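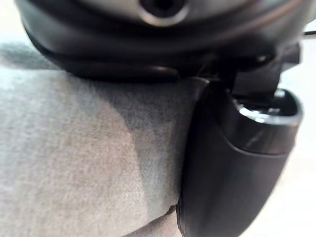
# Clunlow live set archive

Setlists and show notes for Clunlow, the four-piece synth band, covering every concert we could find a source for. The files are plain text and CSV. There is no audio in this repository and we don't link to any.

Last full rebuild: March 7, 2011.

## What's in it

- `shows.csv`: one row per concert, 260 rows
- `sets.csv`: one row per song played, in order
- `songs.csv`: song titles with the spelling we settled on
- `venues.csv`: venue name, city, country, capacity if known
- `notes/`: free text, one file per show, for the shows that have notes

80 of the shows have no setlist at all. They're still in `shows.csv` with `set_status` set to `none`. Please don't delete them.

## Columns in shows.csv

| Column | Meaning |
|---|---|
| `show_id` | Stable ID. Never reused, even if a show is removed. |
| `date` | Local date of the concert, year first |
| `venue_id` | Matches `venues.csv` |
| `tour` | Tour name, or blank for one-offs |
| `billing` | `headline`, `support` or `festival` |
| `set_status` | `full`, `partial` or `none` |
| `source` | See below |

Shows that were canceled on the day are left out. Shows that started and were stopped early are in, marked `partial`.

## Sources

Each show has one source code. If there was more than one source, we kept the better one and mentioned the other in the notes file.

- `P`: printed setlist, seen by one of us
- `T`: audience tape
- `W`: written down by someone at the show
- `M`: from memory, afterward

Treat `M` sets with care. The songs are probably right and the order often isn't. Most of the early club dates are `M`, including the whole first run at Sala. Ornella Bassi went to those and has corrected several of them twice.

Printed setlists aren't perfect either. The band drops songs when a venue has a curfew. Where a tape and a printed list disagree, the tape wins.

## Song titles

Before the second album a lot of songs were played under working titles. We use the released title where there is one. `Prellness` was listed as "Slow One" and "Slow One B" for most of a tour, and both are now filed as `Prellness`. Parisa Nazari thinks "Slow One B" is a different song with the same bass line. If you have a tape that settles this, open an issue.

Intro tapes are not songs. Drum breaks between songs are not songs. The long outro to `Jivedia` was counted separately in older versions of this file and has been merged back in. That is why the total number of performances went down in February.

Covers have `cover` set to `1` and the original artist in `by`.

## Venues

Capacity is the standing figure where we have one. The smallest with a known number is 80 and the largest indoor room is 1,237. Festival sites are left blank. If a venue changed its name, it keeps one `venue_id` and the older names go in `aka`, separated by semicolons.

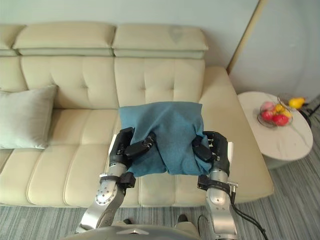 *The sofa, with the throw pillow on its left.*

## Known problems

- Accented characters in the Italian venue names break in some spreadsheet programs. The files are UTF-8.
- Two shows on the spring tour share a date. One of them is wrong and we don't know which.
- Encores are marked from the `T` and `P` sources only. A blank in `encore` doesn't mean there wasn't one.
- Notes files longer than 300 lines have been split, with `-2` added to the name.

## Sending corrections

Open an issue or mail a patch. Include the `show_id`, what should change, and how you know. Scans of setlists and ticket stubs are welcome, but please don't commit them here.

One change per patch if you can. Benedetta Marras checks the tour dates and Ada Marchetti checks song titles, so a patch that does both waits for two people.

## Credits

Started by Ilaria Guerra from her own notebooks. Free to copy and reuse with a link back. This archive isn't run by the band or their label.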